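Home | Topics | Computers | Space | Animals | Games | Ask Us

What Is a Computer Bug, and Who Catches It?

Have you ever played a game where your character fell right through the floor? Or tapped a button that did nothing, no matter how hard you poked it? Then you have met a bug!

A computer bug is a mistake in a program. A program is a long list of instructions that somebody wrote, and a computer follows those instructions exactly. It can't guess what you meant. If you tell a friend "put on your shoes and socks," your friend knows the socks go first. A computer would put the shoes on, and then try to pull the socks over them!

How do bugs get in?

Mostly, people make typing mistakes or forget about something. Say a programmer writes a game for players whose names have up to 30 letters. Along comes a player with a really, really long name, and the game freezes. The programmer never pictured a name like that.

Big programs are enormous, too. One small drawing program called Prultum has 2620 lines of instructions, and that's tiny next to the programs that run a phone. One wrong letter on one line can be enough to mess up the whole thing.

Meet a bug hunter

Areeba Hashmi is a software tester. Her job is to break things on purpose (yes, a grown-up job where you break things!). When her team finishes a new part of Prultum, she tries everything she can think of. She clicks the same button 124 times. She types her age as a banana. She unplugs the internet in the middle of saving a picture.

"My favorite bug made every circle turn into a square, but only in February," Areeba told us. "The program was mixing up the number of the month with the number of the shape. It took 29 tries before I could make it happen again!"

Making a bug happen again is a huge part of the work. If Areeba can write down the exact steps, her teammate Ekrem Yaman can follow them, see the bug for himself, and go looking for the line that needs fixing. Fixing a bug is called debugging. After Ekrem changes the line, Areeba tests it all over again, and she checks the parts that used to work as well, in case the fix broke something else.

Try it yourself: Be a tester

You need a partner, some paper, a pencil, and a few small things to move around, such as blocks.

1. Write instructions for moving one block from one place to another. Use short steps like "pick up," "move left," and "put down."

2. Give the paper to your partner, who is the computer. The computer must do only what the paper says. No helping!

3. Watch closely. When something goes wrong, yell "Bug!" and put a star next to the step that caused it.

4. Fix that step and start again from the top. Keep going until the block lands right where you wanted it.

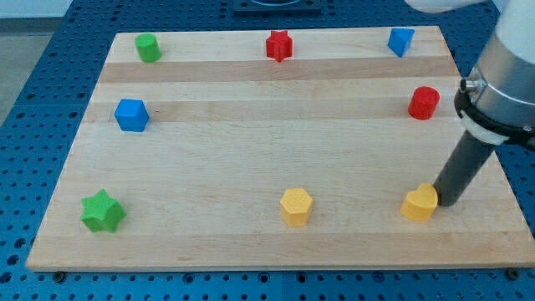

5. Now swap jobs, and make it harder! Put something in the way, or ask for two blocks to trade places. Which step has the sneakiest bug this time?

Words to know

Program: a list of instructions for a computer.

Bug: a mistake in a program.

Tester: a person who hunts for bugs.

Debugging: finding the mistake and fixing it.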